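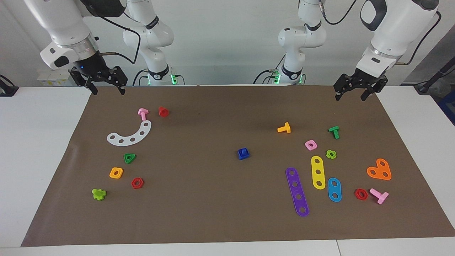 Two arms over a papered bench, grippers open, construction-toy nuts, pegs and strips set out for sorting.

Workshop tips: budgeting for a two-arm sorting bench
By Anas Rawashdeh

The price on the quote for a pair of small arms is the part of the budget least likely to go wrong. Overspend comes from the bench, the cabling, the gripper fingers and the hours spent setting up. The notes below come from fitting out one bench at Werken and from helping Hadi Srour plan a second at the Brokiton unit.

Write the task down before asking for prices
Put it in one sentence, with the smallest and largest part named. "Pick mixed plastic nuts, pegs and strips from a flat mat and place them in trays" is enough for a supplier to work from. "General handling" will get you the most expensive arm in the catalogue. Send a bag of the real parts with the enquiry and ask for it back.

One arm or two
Price both. A second arm adds its own base, controller, gripper and cable set, and the bench has to be wider. It earns its place when one hand must hold a part while the other fits something to it, or when the work area is too wide for a single reach. For plain sorting on a mat that one arm can cover, start with one and leave the mounting holes for the other. Drilling both sets of holes on the same day costs nothing extra.

Reach
Quoted reach is measured with the arm stretched out, a position in which it is not much use. Cut a piece of card to the size of the mat, lay it on the bench and ask the supplier to confirm that the gripper can point straight down at all four corners. Get the answer in writing. At Brokiton the near corners failed this test on paper, and the bases were moved forward before anything was bolted.

Grippers
Two-finger parallel grippers suit nuts, caps and upright pegs. Thin flat strips are harder, as the fingers must close on a narrow edge very near the bench. Check these points on the data sheet:
Opening width against your widest part, with some clearance each side.
Finger depth against your thinnest part.
Whether fingers can be changed with an ordinary hex key.
Price of a spare pair. Order one with the machine.

Include shapes that do not have parallel sides in the trial. Hearts, crescents and flower-shaped nuts will turn in the fingers if gripped at the wrong place, and it is cheaper to learn this in the supplier's demonstration room.

Bench surface
A plain white top is easy to wipe down but can throw glare under strip lights. Brown paper is a cheap matt cover and can be replaced when it creases. Buy it on the roll and tape all four edges. Pale parts show up better on it than on a white top. If a vision system is planned, run the trial on the same surface you will use later - changing it afterwards means repeating the set-up.

Cables
Allow a separate line in the budget. Cables running along the outside of an arm need slack at each joint and will wear where they rub. Salameh supplied ours in standard lengths only, and the first set was too short once the arms were fully raised. Move each arm slowly through its whole range before fixing any clip.

Setting-up time
Cost it at your normal hourly rate. We allowed 30 hours for the Werken bench and used all of them, mainly on gripper positions. A person who knows the work should be present throughout, so their usual job needs covering as well.

Sample figures
These are the smaller items from the Werken sheet, in pounds, before tax:
Bench, levelling feet and fixings: 1567
Cables, clips, spare fingers and paper: 501
The arms were on a separate quote from Jaken, with guarding and the risk assessment listed as their own lines. Do not let either be folded into "installation" - you will want to see what was paid for.

Questions for the supplier
How long is a repair likely to take, and is a loan arm available?
Is the software charged once or every year?
Who may open the controller without ending the warranty?
What do the indicator lights mean, and is there a printed chart?

Timing
Hadi's order went in during December and the delivery slot slipped by 4 weeks. Have the bench built and level before the arms are due, and keep the crates until the acceptance test is signed. Return carriage without the original packing was quoted as an extra.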